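Teaching a Tidy-Up Task by Remote Control

Vendors will tell you 40 demonstrations are enough. I doubt it. We kept 26 from our first batch and the policy still fumbled anything see-through.

1. Pick one table and one rule for what counts as done. Write the rule down before you touch the controls.

2. Drive slowly. Azadeh Esfahani, our best operator, spends 3 minutes on a run that I rush through in one, and her runs train better.

3. Move things between runs. Otherwise you are teaching a path, and the robot will happily close its fingers on air.

4. Keep recoveries, throw out daydreaming. If you paused to think, delete the run.

5. Test in a room you didn't record in. Most glowing success rates skip this step, so ask about it.

Start with hard, chunky items like bottles. Crumpled paper can wait until the grasps on those hold up, and I would leave small metal bits for last.

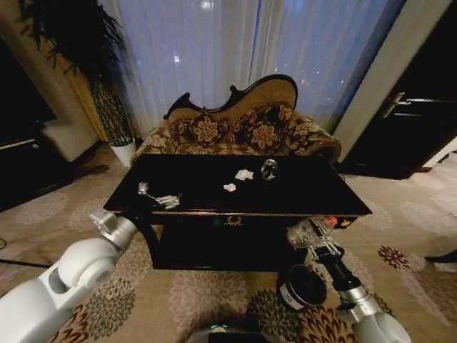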